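Workshop Tips: Getting Good Results From the Pudero Hand-Held Gripper Kit

April 2022

The Pudero kit is a pair of hand-held grippers you use to record a task so an arm can learn it later. Trudetti rents the kit by the week, or you can buy it outright. We have had a rental set since March and have used it mostly for tidying jobs: pushing in chairs, clearing desks, putting cups back on a shelf. These are the habits that have saved us time.

Before you start

Charge everything the night before. The grippers run longer than the recorder does, so top up the recorder at lunch.

Wipe the square markers with a dry cloth. Fingerprints under a bright ceiling light leave a shine, and the software drops the marker when that happens. Glass cleaner is fine on the markers but keep it off the inner pads – it makes them slick for an hour or so.

Clear a path on the floor. Loose cables are the main nuisance. Run them along the wall, or tape them flat if you have to cross them.

Holding the grippers

Keep your elbows in and your wrists straight. Start each take with both grippers out in front of you, markers facing away from your body and fingers open. Anayeli Magaña, who did most of our kitchen takes, rests them at belt height between runs.

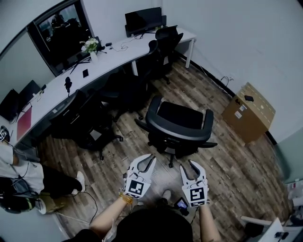

Both grippers out in front, fingers open, with an office chair ahead.

Move at the speed you would use to carry a full mug. Fast grabs look fine while you are doing them and then get thrown out in review. Of our first 163 takes, most of the rejects were too fast at the moment of closing.

Chairs on wheels are harder than they look. Take hold with both grippers before you push, and go slow over any seam in the floor. If the chair spins, stop and begin again. Don't try to rescue the take.

Cables and small items

Coil cables one at a time. For flat things like phones, slide the item to the edge of the desk and pinch it there. The fingers can't get under it otherwise.

What we would change

The carrying case is too shallow and the lid presses on the fingers. Put a folded towel on top of the foam, not under it. The manual covers pairing in 2 pages and could use more. Trudetti's support line did answer the same day, and Baltazar Galindo there sent us a replacement pad at no charge.

Rental is $593 a week with 8 spare pads included. For a single room, one week is enough if you plan your list of tasks first.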